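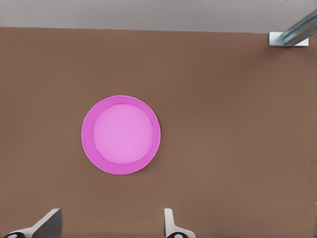
Most manipulation policies tested in simulation are reported with one number, a success rate. Two labs can run the same task in the same simulator and publish rates that differ by a wide margin, and the difference often has little to do with the policies. One lab resets the object to a fixed pose. The other samples it. One stops the episode at the first lift, the other waits to see whether the object stays in the grip.

The working rules drafted at Skustidstead over the past two years are an attempt to close that gap for tabletop tasks. The document is short, 40 pages with annexes, and it covers only what has to be fixed, logged and disclosed before a rate may be quoted. It says nothing about how a policy should be trained.

Radek Kuruc edited the section on scene definition. It begins with the simplest case the group could agree on: a plate on a plain brown tabletop, a two-finger gripper, nothing else to pick up. "If you can't specify one plate, you can't specify a kitchen," Kuruc says.

Under the rules, a scene file must state the object's pose range, its mass, the friction coefficients for each contact pair, and the light settings. Anything fixed to the table counts as part of the scene, including brackets and rods that play no role in the task, and must carry collision geometry or be declared as visual only. The draft is strict on this point. An arm that passes through a fixture without penalty has been given a workspace it would not have on hardware.

Plates get their own annex. A shallow dish is hard for a parallel gripper: the rim is the usual grasp point, and the result depends heavily on how the simulator models the curve of that rim. A convex hull fills in the center well and turns the plate into a solid puck. The annex requires the collision mesh to keep the well, and asks for a cross-section drawing in the report.

Trial counts caused the longest argument. Early drafts asked for 100 episodes per condition. Ngaio Tautahi, who handled the statistics, pushed for 300 on the grounds that smaller runs could not separate two policies a few points apart. The group settled on her figure, with seeds published in advance. Runs that crash count as failures unless the log shows a simulator fault, and the number excluded must be printed beside the rate.

Success itself is defined in 4 parts: contact, lift, hold and release. Each is scored separately. A policy that lifts well and releases badly will show it in the table.

Not everyone is satisfied. Majdi Tannous runs evaluation at Punico and applied the draft to an older test suite called Modden. Of its 351 scene files, he says, most failed the first check, usually over missing friction values that the simulator had filled with defaults. Repairing them took his team roughly a month. "The rule is right," he says. "The cost should be stated too."

Jarrah Cosgrove of Ellery has a different objection. The draft permits a single camera view and a single lighting setup, provided both are declared. Cosgrove wants at least one variation of each – a policy tuned to soft, even light can fall apart under a desk lamp, and a declared weakness is still a weakness. The current text makes variation optional and marks the result with a suffix.

Transfer to hardware is left out on purpose. Section 7 says that a simulated rate shall be labeled as simulated wherever it appears, including in figure captions and slides, and shall not be averaged with physical trials. Nikau Tuhiwai, who wrote that section, expects it to be the one most often ignored.

Comments on the draft close in September. The plate annex is open for revision on two items: the tolerance on rim thickness, and whether a plate that slides before it is gripped should be scored as a contact.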